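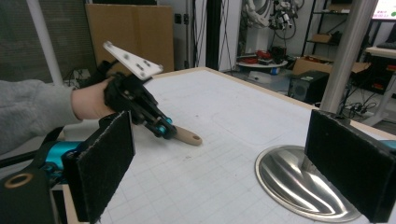 Notes > Diary > March

Diary | Code | Reading | Contact

Good day, mostly! I've finally tracked down the thing that was making Radu (my pose tracker, named after nobody in particular) lose its place whenever the gripper turned quickly. The timestamps from the motion sensor were running 30 milliseconds behind the video, and I'd been blaming the feature matcher for ages. Märta spotted it in the plots while eating a sandwich. Slightly annoying.

So I've put a proper offset search into the loader and rerun the spatula clips. Track loss has all but gone on clip 201, which used to fly off through the ceiling — lovely to watch it stay put. The shiny stand base is still a pain, though. Radu keeps picking features in the reflections, and they slide about as the view moves. I've tried a mask with a brightness threshold, but it throws away half the white table too. 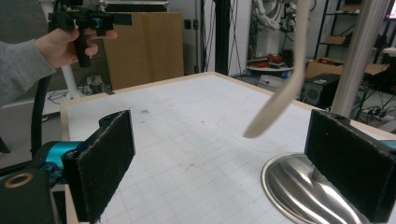

Grid table and steel stand, the second gripper over on the left.

Next up is the planner, which wants smooth paths and gets jitter. Bogdan says filter it, I say fix the tracking first, and we went round that twice before tea. I've left a job going on 3,000 frames with the new offset and I'm not going to look at it until morning. (I'll look at it at 2.)

Recent entries
Calibration again
Bralmont loader, now with tests
Train back from Clornelville
Why my plots were upside down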